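Room Care 1, Week 3 handout: the floor pass
Penry Hospitality Program, Monday, August 20, 2018

Hi all! I promised I'd type up what I rambled through in class, so bring this with you when we go over to the Uvholm (rooms 120 and 173 again, same carts).

We start with the floor. I know some of you want to get straight to the pillows, and I get it, but you'll be walking round that bed six or seven times and you don't want a bottle rolling under your shoe. So: trash first, linens second, dusting third, vacuum last. Pick up the loose stuff between the bed and the sofa, then check along the baseboard and behind the nightstand.

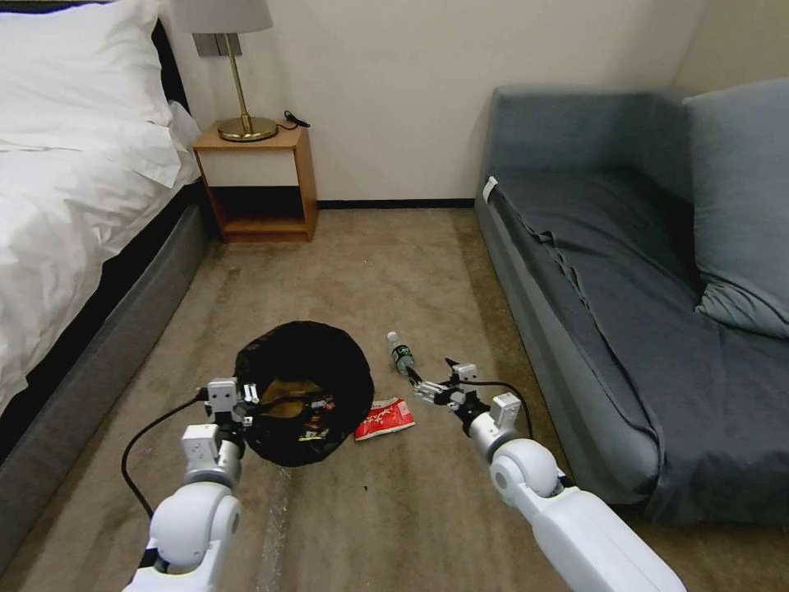
Fig. 1. Bag, wrapper and water bottle in the gap between bed and sofa.

Snack wrappers love that strip of carpet. Crumbs do too, so give it a second look once the big pieces are gone (a red wrapper is easy, a clear one on tan carpet is not!).

Now, liners. Fold the edge well over the rim before you put anything in, otherwise the first heavy bottle drags the whole thing down and you're fishing around in there with your glove. 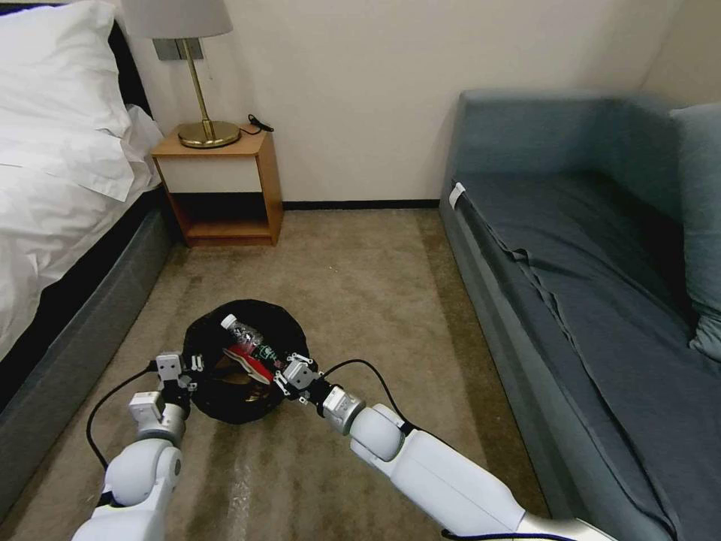 I also want you to get used to tying off and relining in one go. Spare liners sit flat on the bottom shelf of the cart, the Drudine rolls, small size. If a bottle still has liquid in it, empty it in the bathroom sink first. And anything that might be a guest's property goes on the nightstand, never in the bag, even if it looks like junk to you.

For next time: read the Arau packet up to page 92 and write me half a page on the order you'd clean your own bedroom in.

Shared 92 times | 2,489 views
© Penry Hospitality Program | Contact the course office | Back to top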